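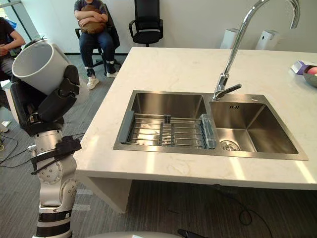 ## Kitchen refit, Havard building: progress to end of August

The counter and sink are in. That is the part of this report I can give without qualification, and it covers less of the grant than I would like.

**Counter.** The marble-patterned top from Cadby has the thick squared front edge we asked for. It looks good. It also shows every bright reflection from the overhead light, and I remain unconvinced that a pale surface with faint grey veining was the right choice for a kitchen used by 32 households. Cadby says it will wear well. I would like to see it after a winter.

**Sink.** Stainless double basin, tall gooseneck faucet on the ledge between the two, single lever. The expandable drying rack is kept in the left basin. Residents like the rack. My objection is that it takes up a basin we paid for, so in practice we have one open sink and a place to put plates. The original plan had a separate drainer on the counter, and Nistor dropped it to save $140. I did not agree with that saving then and I don't now.

**Floor.** Still the grey carpet next to the left end of the counter. Carpet beside a sink was listed as a problem in the first survey, and Nistor's revised schedule moves it to phase two, with no date. I have asked twice. A white bucket is not a mopping plan for a floor that can't be mopped.

**Use so far.** The Borken lunch group has cooked here 7 times since the water came back on. Their feedback was mostly kind, though I'd point out that they were without a kitchen all spring and would have been kind about a camping stove. Two comments worth passing on:

- the faucet is easy to work with full hands
- there is nowhere to leave fruit and dry goods except the counter itself

**Money.** We are holding back 50 percent of the final installation payment until the flooring has a date – I'd ask that the funder support this in writing. Nistor describes the job as "substantially complete." I would describe it as a counter and a sink.

**Next period**

1. Written date for the carpet removal.
2. Price for one shelf, from someone other than Cadby.
3. Decision on the separate drainer.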